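The Last Car to Bilport

1. The Depot

Sheila Whiteley had driven the number 7 tram for most of her working life, and in February they told her the line would close. Buses were cheaper. Tindall, the depot manager, read the letter aloud in the canteen and then pinned it up beside the rota.

She went back out and did her afternoon runs. At the Skuvari bridge she rang the bell twice, as she always did, though the rule about it had been dropped years before.

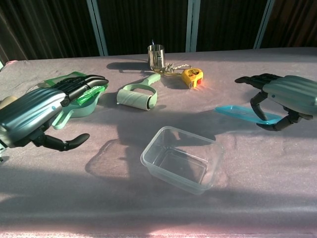 2. The Passenger

Margareta Radu got on at the fish market with a paper bag and a wet umbrella. She had used the line since she was a girl, when the fare was 50 and the seats were slatted.

"I heard," she said.

"Everyone's heard," said Sheila.

They went up the hill without talking. The car was slow on the bend — it had always been slow there — and a boy on a bicycle passed them.
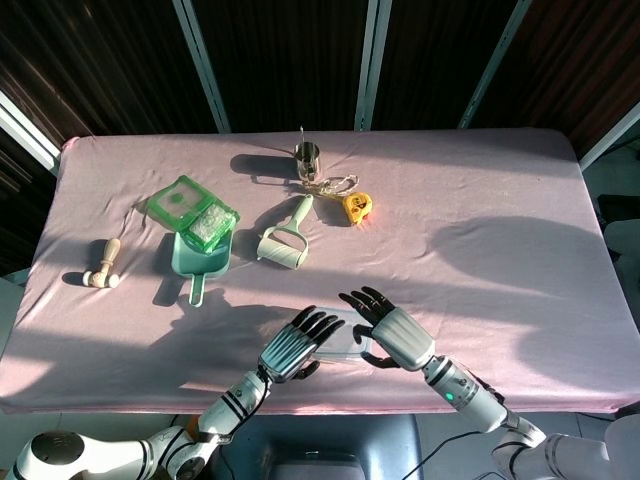
Who would drive the last car?

Sheila would. Tindall had wanted somebody from head office, but the drivers wouldn't have it, and he gave in before the week was out.

She took it out of the depot at ten at night with 600 tickets sold and room for far fewer. Margareta had the seat behind the cab. At the bridge Sheila put her hand on the bell cord and waited until they were halfway over.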